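FOR IMMEDIATE RELEASE

Vastthorpe Study House Announces Summer Lecture Series on Grace, Works and the Letter of James

VASTTHORPE, 3 July 2026 — The Vastthorpe Study House will offer a free series of three public lectures on how Christians have read the Letter of James alongside Paul's letters to the Romans and the Galatians. The series opens later this month in the upper reading room and is open to people of any church or none.

The lectures take up an old disagreement. Paul writes that a person is justified by faith apart from works of the law. James writes that faith without works is dead, and both writers appeal to Abraham. Readers since the early church have tried to explain how the two passages fit together, and the question became sharper during the Reformation, when Martin Luther questioned the place of James among the chief books of the New Testament.

Gaëtan Chauvin, director of the Study House, will give the first lecture, "Abraham Twice," which compares Romans 4 with James 2 line by line. Sosina Tamiru will give the second, on the use of James in Ethiopian preaching and in the keeping of fasts. The third, by Hefin Vaughan, deals with Welsh chapel sermons and the way ministers there spoke about duty to congregations who had been taught that duty could not save them.

"People often come to this subject expecting to be told which side to take," Chauvin said. "We would like them to read both letters all the way through first. James is short. It can be read aloud in one sitting, and we will do that on the opening evening before anyone lectures."

Each lecture will be followed by a response from Romain Collet, who teaches New Testament Greek at the Study House, and by questions from the floor. A light supper of soup and bread will be served afterward in the ground-floor kitchen. 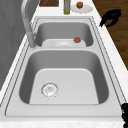

Double-basin stainless steel sink in a marble-patterned countertop.

The series is supported by a gift from the Rebelo Fund, which also pays for the printed reader given to everyone who registers. The reader runs to 228 pages. It contains the full text of James in two English translations, the relevant chapters of Romans and Galatians, and selections from Augustine, Luther and Calvin. Anatole Millet edited the selections and wrote the notes, including a longer one on the word "justify" and how its sense shifts between the two authors.

"The notes are there for people who have no Greek or Latin," Millet said. "Where scholars disagree about a verse, I have said so and given the main readings. I have my own view of James 2:24 — most of my colleagues know what it is — but I kept it out of the book."

Registration is free but required. The reading room holds 50 people, and places will be given in the order that requests are received. Readers may be picked up at the front desk or at the Forkcombe parish library before the first lecture. Those who cannot attend may ask for an audio recording, which will be available after the third evening.

To register, write to Summer Lectures, Vastthorpe Study House, Box 1212, Vastthorpe, or ask at the front desk. Please state whether you plan to stay for supper.

About the Vastthorpe Study House

The Vastthorpe Study House is an independent center for the reading of Scripture and Christian history. It offers evening classes in biblical languages, a lending library and public lectures.

Media contact: Romain Collet, Vastthorpe Study House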